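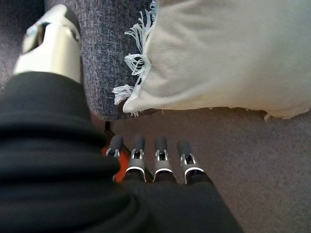 Robot fingers and black sleeve over carpet

Tape Archive and Reissue Assistant
Etell Records, Cusberg
Part time, 30 hours a week, on site
Fixed term of 18 months, with a possible extension
Reports to the catalog manager

Etell is a small record label that reissues older albums on vinyl, CD and download. We work mostly with soul, country, gospel and regional rock from the sixties through the early eighties. The office, the tape room and our one transfer room are all in the Jetside building in Cusberg, on the second floor. Mastering, lacquer cutting and pressing are done by outside companies.

Last year we bought the Vidal catalog. Vidal was a local label that ran its own recording room and sold most of its records within a day's drive of Cusberg. The purchase came with 315 boxes of tape, most of them quarter-inch mixes and safety copies, plus a smaller number of one-inch eight-track session reels. It also came with contracts, session sheets, sleeve proofs, label copy and a run of ledgers. Some of the tape has been looked at. Most of it has not, and the writing on a box does not always match the reel inside.

We need someone to work through this material in order, get it listed properly, assist with the transfers and help put together the first reissues.

What the job involves

Opening, inspecting and listing tapes. For each box you will record what is written on the outside, what is written on the leader or inside sheets, the tape stock and width, the track format, the visible condition and anything loose in the box. All of it goes into our catalog database. We have a written guide for how entries are made and you will be expected to stick to it.

Preparing reels for playback. This covers rewinding, replacing leader, remaking dried-out splices and setting aside any reel with sticky shed, mold or edge damage. Baking is done in house in a lab incubator. You will be trained to do this and will not be asked to do it alone until you are comfortable with it.

Assisting with transfers. Our transfer engineer aligns the machines and makes the final decisions on playback. You will load reels, log tones and start times, note dropouts and print-through, name the files and check them against the log. On straightforward quarter-inch stereo reels you should be doing the transfers yourself after the first few months.

Matching tapes to releases. You will compare takes and mixes with the original singles and albums, most of which we hold in at least one playable copy. Mono and stereo versions, edited single mixes, alternate vocals and different fade lengths all need to be noted. A good part of the week goes into this, and it requires careful listening.

Paperwork. You will scan session sheets and contracts, key in song titles, writers, publishers, players and dates, and flag gaps for the rights department. You will not be asked to clear rights or negotiate with anyone, but the people who do will be relying on your entries.

Reissue production. For each title you will help assemble the parts: approved audio, track timings, credits, label copy, scans of the original artwork and notes for the designer. You will proofread sleeves and booklets, listen to test pressings and write up any faults.

General tape room duties. Shelving, boxing, labels, supplies, reading the temperature and humidity log, and sending and receiving shipments.

The first stage of the project

The first stage takes in 117 reels that we believe relate to Vidal's albums. Singles-only sessions, radio spots and rehearsal tapes come later. We want the album reels listed, transferred and matched before anything is scheduled for release, and no titles have been announced. Please don't ask us about particular artists in your application, as we can't answer until the rights work on each one is finished.

What you need

Experience handling analog tape in some setting. It could be a studio, a radio station, a library, a university archive or a serious home collection. You should be able to thread a machine, make a clean splice and tell head-out from tail-out.

Good listening skills. You do not need to read music, but you should be able to say whether two recordings are the same performance, and whether one is running slow.

Accurate written work. Much of the job is typing in names, titles and numbers, and mistakes end up on printed sleeves.

Ordinary computer skills, including spreadsheets and an audio editor. It doesn't matter which editor you have used.

Willingness to do repetitive work for long stretches and to ask when something looks wrong.

The ability to lift boxes of up to 40 pounds, with or without a cart or other reasonable accommodation.

You must already have the right to work in the United States. We are not able to sponsor a visa for this position.

Useful but not required

Experience with multitrack tape, particularly one-inch eight-track.
Knowledge of noise reduction systems and older equalization curves.
Work on a previous reissue, in any role.
Basic machine maintenance: cleaning, demagnetizing, changing belts and pinch rollers.
Proofreading or copy editing.
Knowledge of the music made in and near Cusberg in the sixties and seventies.

A degree is not needed. If you have one in archives, audio or library work, mention it, but we weigh it the same as time spent doing the work.

Hours and place

The 30 hours are worked Monday through Friday. You can spread them over five shorter days or four longer ones, to be agreed before you start and kept to after that so the transfer room can be booked. Core hours are 10 a.m. to 3 p.m. on the days you work. There is no regular evening or weekend work.

The job can't be done from home. Tapes do not leave the building except under a loan form, and file checking is done on the monitors in the transfer room. The tape room has no windows and is kept at 64 degrees all year, so bring a sweater.

Jetside has a freight elevator, a passenger elevator and step-free entry from the parking lot. The restroom on our floor is accessible. The 8 bus stops outside. Parking is free but fills up by nine. There is a bike rack by the loading door.

Pay and benefits

$24.50 an hour, paid every two weeks.
Health and dental coverage from the first of the month after you start. We pay 80 percent of the premium for the employee.
Twelve days of paid vacation a year, plus federal holidays and the week after Christmas.
Six paid sick days a year.
Retirement plan with a 3 percent match after six months.
One copy of each Etell release made while you work with us.

The rate is the same for whoever we hire and is not negotiated. It goes up to $26 after the first year. You will be credited by name on any release you work on, unless you prefer not to be.

How to apply

Send the following by email to the jobs address on our contact page, with "Tape archive" in the subject line:

1. A resume of no more than two pages.

2. A letter of no more than one page. Tell us what tape work you have done, on what machines, and what you found difficult. You don't need to tell us about your record collection.

3. A short sample of written work that shows how you handle detail. A catalog entry, a session log, a discography, a set of credits or a page of an inventory would all be fine. Take out anything confidential.

Please send PDFs. Don't attach audio files, and don't mail us tapes or records.

The closing date is Saturday, October 19, 2024, at midnight. Applications that come in after that will not be read. Everyone who applies will get a reply by email, including those we don't interview.

Interviews

We plan to interview about six people. Each interview takes place at Jetside and lasts two hours. The first hour is a conversation with the catalog manager and the transfer engineer. The second is a practical session made up of three parts: threading and playing a reel, making a splice in scrap tape, and listing the contents of a box using our guide. The guide will be sent to you several days ahead. We pay a flat $75 for attending and will reimburse bus or train fare within the state.

If you need anything changed about the interview, such as more time, a seated work height or written questions in advance, say so when you reply to the invitation. It will not affect the decision.

The person we hire will start in the first full week of December. If you need to give longer notice to a current employer, put that in your letter. We can wait until early January for the right applicant.

Other details

Etell is an equal opportunity employer. We consider applicants without regard to race, color, religion, sex, sexual orientation, gender identity, age, national origin, disability or veteran status.

We are filling this position directly. Please no agencies.

Applications are kept for six months after the position is filled and then deleted. If you would like yours removed sooner, write to the same address.

Questions about the job can be sent to the jobs address up to a week before the closing date. We don't take questions by phone.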